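Relatório de projeto: a cobertura local da paralisação dos ônibus em Tlapale
Disciplina: Mídia e Conflito Social
Orientador: prof. Crisóforo Villaseñor
Entregue em 31 de março de 2023

1. Tema
Em dezembro, os motoristas da Clandton pararam contra o decreto municipal que reduziu as linhas noturnas de Tlapale. No segundo dia, moradores dos bairros do norte se juntaram a eles e bloquearam a avenida de acesso ao terminal. A prefeitura suspendeu o decreto, mas não o revogou. O trabalho compara como o jornal Flamico e a rádio Gemier noticiaram os fatos.

2. Material e método
Reunimos 496 peças, entre matérias do jornal e boletins da rádio. Excluímos as repetições e as notas só de trânsito, e ficaram 203. Cada peça foi lida ou ouvida por dois integrantes do grupo e classificada conforme a primeira fonte citada: prefeitura, empresa, motoristas, passageiros ou comerciantes. Quando os dois discordavam, um terceiro decidia. Os boletins da madrugada ficaram de fora porque a rádio não guarda essas gravações.

3. Resultados
O Flamico abriu a maior parte dos textos com a prefeitura. Os motoristas apareciam em geral do quarto parágrafo em diante, quase sempre por meio do sindicato. Na Gemier os passageiros falaram mais, por causa das ligações ao vivo, mas raramente se explicava o que o decreto mudava. A estimativa oficial de 300 pessoas no bloqueio foi repetida pelos dois veículos sem indicação de como tinha sido feita. O sindicato contestou o número no dia seguinte e só a rádio registrou.

A suspensão do decreto teve destaque nos dois. O fato de ele continuar válido no papel saiu em uma única matéria do Flamico, na página de serviços.

4. Limites
Não entrevistamos os repórteres. A classificação pela primeira fonte também deixa escapar textos em que a voz principal vem depois, e isso pesa mais no jornal do que na rádio.

5. Os comerciantes
Os comerciantes foram o grupo menos ouvido nos dois veículos. Quando apareciam, era para falar de prejuízo, e as matérias usavam "portas fechadas" como fórmula, sem dizer quais lojas nem por quanto tempo. Uma porta metálica de enrolar, canelada, de um cinza prateado, com algo embrulhado em plástico transparente no concreto ao lado, não informa se a loja parou pela greve ou por outro motivo. Na versão revista da tabela, a fonte "comerciantes" será separada entre quem deu entrevista e quem foi apenas mencionado.

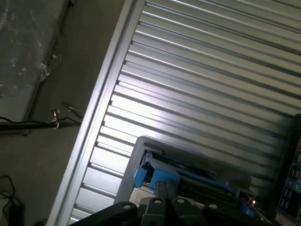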